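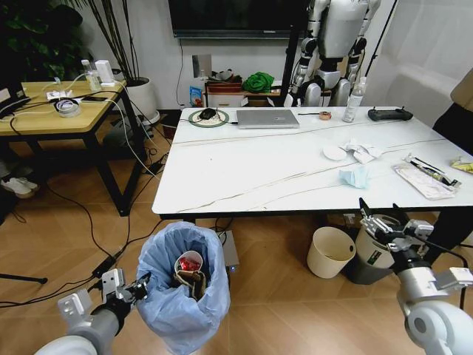

Clearing tables has been part of the evening job at Gostard for as long as I've worked here, and since spring a share of it has gone to a two-armed robot. I'm on the 5 till 10 shift, meeting rooms and the shared lounge areas on two floors. I want to know what others have found, as most of what I read is either from people selling these things or people who've never worked next to one. A typical table for it has things to leave alone along the back, like a laptop, a mouse on its mat, a pen, a roll of tape and a spray bottle, and then the stuff that wants to go, such as crumpled tissues and a face mask, with a bin lined in light blue stood right in front. Sorting the one lot from the other is the job. It sounds simple and it's most of what I used to do between 5 and 7.

The supplier is Sketach. The contract for the cleaning itself is with Plamex, who I'm employed by, so there are three lots of people involved and I get different answers depending on which I ask.

Nobody on our team has lost their job. Hours are another matter. What has changed so far:

1. Bags. I thought bags would stay with us for years. They are thin, they stick to themselves and they slide down inside the bin when you put anything heavy in. It does handle them now, one gripper on each side of the opening. It is slow. I could do four in the time, but I'm also doing something else in that time, so I don't know how you would compare them fairly. 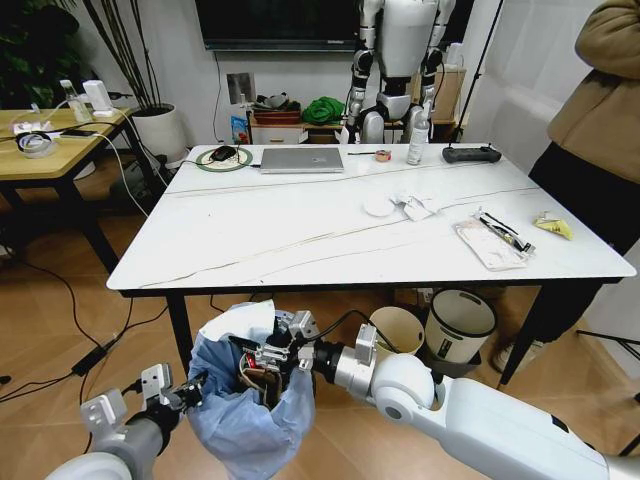 2. Loose items. We used to use our judgement. If a half sheet of paper had writing on it you left it. Now there is a written rule for everything because the robot needs one, and we have to follow the same rule so that the rooms come out alike. Scrap under a certain size goes. Anything with a lid stays. I don't mind having a rule but some of them are daft and we weren't asked.

3. Checking. Every table it does has to be signed off by one of us on a tablet. There's a photo, and you press accept or redo. I did 257 of those last week. It isn't hard but it's a different sort of tired, and my feet are fine while my eyes aren't.

4. Start time. They want to move me to 4.30 so somebody is there when it starts. That half hour clashes with school pick-up for two of us.

5. Pay. Same rate. The tablet work is down as "light duties" on the new sheet, and I would like to know if that's been used against anyone when grades were looked at.

Anyone else got one of these? Mainly after views on 3 and 5.

Posted by secondlanding, Wed 13 September
Board: Cleaning and Facilities
Views: 2942

corkboard_k wrote:

We have one at Quintero, different make, same idea. Been in since last October. On your point 5, get it in writing what light duties means before you sign the sheet. Ours went in as light duties and when the grades came round it was treated as less skilled than mopping. We got it changed but it took five months and two meetings where the same person read out the same page.

On point 3, ask for a limit on how many in a row. Ours is 20 minutes and then you go and do something on your feet. It was the eye thing that got us that. One of the girls kept a note of her headaches for a fortnight and took it in.

Dunnock wrote:

I'll be the one to disagree. I did tables for eleven years and my wrist is finished. If a machine wants to pick up other people's tissues and masks it can have them. I don't see what skill is being lost. The tablet work is dull, but dull sat down is better than dull bent over.

The hours thing is worth fighting. The rest of it I'd let go.

secondlanding wrote:

Fair enough Dunnock, and I don't miss the masks either. But I didn't say it was skilled like plumbing is skilled. What I mean is I knew the rooms. I knew that the corner one always left its pens out on purpose and that if there was a cable across the floor it was staying there till Friday. That used to be my call and now it's a line in a document written by someone at Sketach who hasn't been in the building after 6.

corkboard_k, 20 minutes is useful, thank you. Did you have to go through the contractor or the client for that?

corkboard_k wrote:

Contractor. The client will tell you it's nothing to do with them, which is true on paper. Put it to Plamex as a display screen matter and not as a robot matter. Once you say robot they pass you on to the supplier.

Tarn wrote:

I'm a supervisor, not with Plamex, so take this how you like. Some of what's being described is poor setting up and not the machine. The written rules should come from the people who clear the tables. When we brought ours in we had two of the evening team mark up pictures of tables for a week, stay or go, and the rules were written from that. They were paid for it at the training rate. There are still odd ones but at least they are our odd ones.

On checking, we don't sign off every table any more. It was every table for the first 1000 and then one in ten. If your site is still on every single one after this long, ask what the number is. There should be a number. If there isn't, you are being used as a permanent safety net on the cheap.

I would also say that managers are under pressure to show a saving by a set date, and the hours are the easy place to find it. I'm not defending that. It's just where to look.

Dunnock wrote:

One in ten is where your hours go though, isn't it? Every table signed off is work for somebody. Cut it to one in ten and they don't need secondlanding at 4.30 or at 5.

Tarn wrote:

Yes, that can happen. At ours the time went into the deep clean that had been skipped for two years, but that was because someone asked for it before the change and not after. I can't promise it would go that way elsewhere.

hobnail wrote:

Does it actually do small bits? Ours (warehouse canteen) is hopeless with anything flat. It will do a cup or a can all night. A sugar sachet defeats it. We end up going round after with a cloth and picking up everything it left, so we do the fiddly half of the job and it gets counted as having done the table. 886 tables last month according to the poster in the corridor. I'd like to know how many of those had one of us behind it.

secondlanding wrote:

It has a go at them. Small scraps of paper it will try for, with the one arm out over the table and the other staying down by the bin. It's very deliberate about it. On the marble-look tops you can have pale bits on a pale surface, and I've had to look twice at some of those myself on the tablet. Bigger crumpled stuff is easier for me to spot, like a yellow wrapper or similar, so if one of those is still there I just wait and see whether it goes for it next before I press redo.

We had the same argument about who gets the credit. Our sheet now has a column for "finished by hand" and I fill it in every time, even if it was one tissue. Took some nagging. The first version of the sheet only had done and not done.
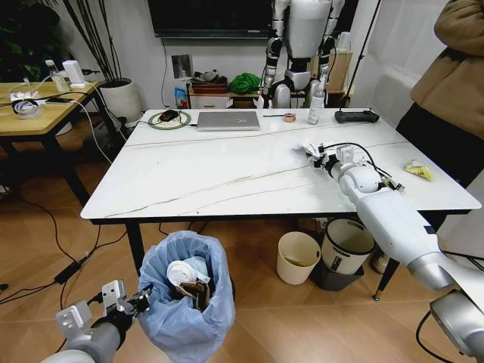 hobnail wrote:

A finished by hand column would sort half our trouble. We've got nowhere to put it at all. I'll take that to the site rep and see if they'll add one. Did you have to show them figures first or did they just agree?

secondlanding wrote:

I wrote it in the margin for three weeks and handed the sheets in like that. After that they printed the column.

pelmet wrote:

Office worker here, so the other side of it. Nobody told us anything either. We came in one Monday to a notice saying keep personal items to the back of the table and rubbish towards the front. So in effect we're doing some of the sorting now. I don't object, but I've noticed people leave more mess than they used to. When it was a person we knew by sight you would take your own cup to the bin. I'm not proud of that, but it's what I see.

I would rather have been asked, and I'd like to know who to tell when something goes missing. Twice now I've had notes thrown away. The first time, reception said talk to the cleaners. The cleaners said talk to reception.

Dunnock wrote:

That's useful to hear. We always got the blame for missing notes even when it was all people.

corkboard_k wrote:

pelmet, at Quintero there's a tray for anything it isn't sure about, and it stays in the room until the next evening. Might be worth suggesting through your own office, they'll listen to a tenant before they listen to us. secondlanding, does yours have anything like that?

secondlanding wrote:

No tray. There's a setting for leaving things where they are if it isn't sure, and then it comes up on the tablet for me to decide. If I'm on the other floor it waits. I like the tray idea, I'll put it on the list.

For the meeting I've now got the following: what light duties means in writing, a 20 minute limit on the tablet, what number of tables before it goes to a sample and what happens to the hours when it does, us having a say in the rules, and the tray. The 4.30 start I'm taking up separately with the other person it affects. Meeting is on the 5 till 10 side, so at least I'll be paid for being in it.

Tarn wrote:

Ask for the hours point first, while they are still fresh. And get somebody other than the supplier to take the notes.

secondlanding wrote:

Will do. I'll post what they say once I've got it on paper.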